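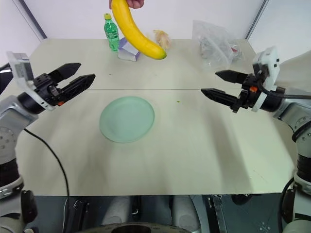 Flestby Tabletop Set, README

Student project of the Flestby robotics club. Version 2, May 2, 2019.

Contents

The set holds 3121 recordings of a two-armed robot working at a table, sorted into 57 tasks. Most tasks involve food, packaging or dishes. Club members wrote the task list in September and recorded in pairs, one at the robot and one handling the objects.

Folders

tasks/ – one text file per task, with the instruction as it was read out
runs/ – the recordings, numbered in the order they were made
notes/ – remarks typed in by the pair on duty, spelling left alone

Handover tasks

In 343 of the recordings a person takes part. The person holds an object over the table and the arms start apart, with the grippers open. In the banana task the fruit is held by the stem end and the plate stays between the two grippers. Other items are left standing at the back of the table, so a model trained on these runs has to cope with things it doesn't need.

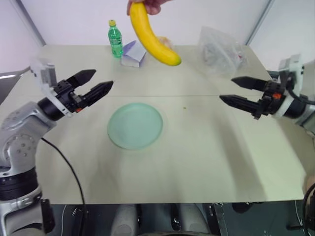

Banana handover task, Flestby robotics club

Labels

Each run is marked done, partly done or stopped. Two members label every run separately. Where they disagree, both labels are kept – check the column label_b before you filter.

Known problems

Clocks on the left and right wrist cameras drift in the longer runs. Use the Tredis script in tools/ to line them up. Version 1 had duplicate run numbers, so please don't mix the two versions.

Use

Free for classes and clubs. If you enter the Mulance student contest with a model trained on this set, name the set and its version in your entry form.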